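# How to trace the history of your old house

I love this stuff, and you don't need any training to get started! Most older houses in Germont have a paper trail, and you can get a good way along it in a couple of free afternoons.

## 1. Start with the lot, not the street number

Street numbers move. Ours was 9 until the whole block was renumbered, and I lost a week chasing the wrong family (lovely people, by the look of it, but not mine). Find the legal description on your tax bill or deed and write down the plan and lot number. Mine is Plan 1255.

## 2. Work backwards through the land records

Begin with yourself and go back one sale at a time. Copy each name, date and instrument number into a notebook. A mortgage taken out soon after a cheap sale is a great clue, as it often paid for the building. The jump from "vacant lot" money to "house" money gave me my build date within five years.

## 3. Match names to the directories

The library keeps the old city directories on the second floor. Ask for Precious Matlala at the local history desk if she's in, she knows every misprint. Look for your owners, but also for tenants and lodgers, who never show up on a deed. I found a harness maker named in entry 2156 of the card index who had rented our front room!

## 4. Pull the fire insurance plans

These are gorgeous. They're colour coded by building material, and they show porches, sheds and additions that have long since gone. Photocopy your block from every edition they have and lay the copies side by side.

## 5. Read the house itself

Go around with a flashlight and a tape measure. Check:

- floorboards that change direction or width
- patched plaster and odd gaps in the baseboard
- the cellar walls, where an addition usually gives itself away
- the attic, for old roof lines

Draw it all up, even if it's wobbly. Trevor Beaulieu did his on the back of a calendar and it's still the clearest plan on our street.
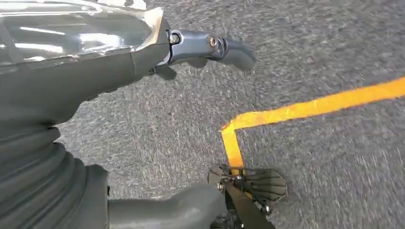

Once you have a plan of the original rooms, try marking the vanished walls at full size on the floor, which is so much fun with kids or visitors. Pick a tape colour that stands out from what's underneath: bright yellow shows up beautifully against grey speckled carpet, as you can tell from the strip on the right. Start from one wall you're sure of and measure out from there, leaving a gap for each doorway, then walk through the rooms in order with your old insurance plan in hand.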